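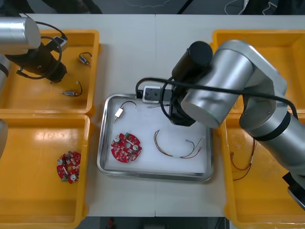 Yellow bins and a steel tray on a white table.

Nikthorpe Button and Bead Word List

README, updated in June

Welcome, and thank you for stopping by! This folder holds a word list for people who sort, swap, mend with or simply love old buttons. It grew out of a very long spreadsheet that I kept for my own sewing room, and after enough people at the Nikthorpe swap table asked for a copy, it seemed kinder to tidy it up and put it where anybody could get at it.

What you will find inside

The main file is called terms.csv, and it has almost 900 entries. Each one gives a word or phrase, a plain meaning, any other names the same thing goes by, and a note on where I came across it. A second file, shapes.csv, covers 23 outline shapes, from the ordinary round to the toggle and the barrel. There is also a small file called sizes.txt for turning lines (the old button measure, 40 to the inch) into inches and millimeters, which I use more than everything else put together.

Where the words come from

Mostly from shop cards, pattern envelopes and the backs of sample boards. A good many came from an old Ertürk trade catalog that I bought for the pictures and then read cover to cover, and the glass terms lean heavily on the Ciline bead leaflets. Where those two disagree (and they do, over "shank" more than anything) I kept both meanings and marked them with the letter D in the notes column.

How to use it

The files are plain text and open in any spreadsheet program. Please pick UTF-8 when it asks, or the accented letters will come out as little boxes. The columns are separated by commas, and any meaning that has a comma of its own is wrapped in double quotes. If you use the Ovent catalog program, import terms.csv first and shapes.csv second, or the shape links will be blank and you will have to start over, as I have done more often than I would like to admit.

Known gaps

Military and uniform buttons are thin, and I know it. Only 5 entries deal with horn, and two of those are really about antler. Dates are left out altogether, because dealers' dates vary so much and I didn't want to pass along guesses. Regional names outside the United States are patchy too.

Sharing and corrections

You are welcome to copy, print and change the list for any purpose, so long as you keep this page with it. Corrections are a treat to receive! Please send the row number, the wording you would prefer and where you found it. I go through them in the evenings, usually after 8 p.m., and changes go into the next update.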